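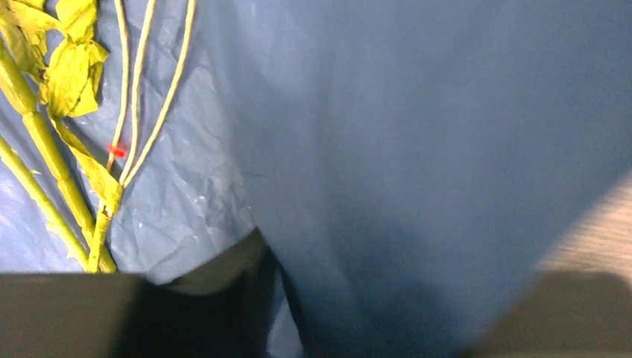
Speaker notes: Setting a table for people you don't know yet
Redcombe supper club meetup, July 27, 2025

Opening (3 min, don't rush it)

Hi everybody, thanks for having me. I run a neighborhood supper in Vikside, six times a year, and I'm going to talk about the part before the food. The cooks in the room can relax, I'm not going to tell you how to roast anything.

Tell the soup story. My first supper, I'd made a gorgeous soup and put twelve people at a table so wide they had to yell across it. Everybody ate and went home by eight. (Pause. They usually laugh at "home by eight.")

Seating

I used to let people sit wherever they liked, and couples sat with couples and the shy ones got stuck on the ends. Now I do place cards, first names only, big enough to read from across the table. Jinfeng Zhong talked me into it and I fought him for months. He was right, and he's sitting in the second row, so wave at him.

Split up couples, but keep them where they can catch each other's eye. Put your best talker in the middle, never at the head. If you've got one person who came alone, seat them next to you.

Ask: who here has been stuck at the end of a long table? Get hands up.

Cloth and flowers

Keep this bit short, I can go on about it all day! A plain cloth in one strong color does more than matching plates ever will. I don't iron mine. For flowers, I've come around to fake ones, yes, really. I got teased for it at Jomaswood, but a good silk peony doesn't make anybody sneeze and it's there again next month. Tall arrangements go to the side. If I can't see your face, I can't talk to you.
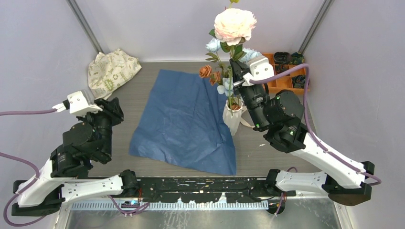 Money

People always ask, so just say it. Last year the whole thing cost us $1,390, and the biggest chunk was chairs. We ask for whatever folks can put in the jar. Sigrún Bisgaard keeps the notebook and she'll share her spreadsheet if you email her.

The first ten minutes

Give every guest a small job when they walk in. Pouring water, cutting bread, whatever. Hands busy, mouth starts moving. Skip name tags and skip icebreakers, please, I beg you.

If there's time: the night the power went out at Ezzat Hall, around 60 people and one flashlight. If not, go straight to questions.

Questions (leave 6 min). Somebody will ask about kids. Answer: yes, and feed them first.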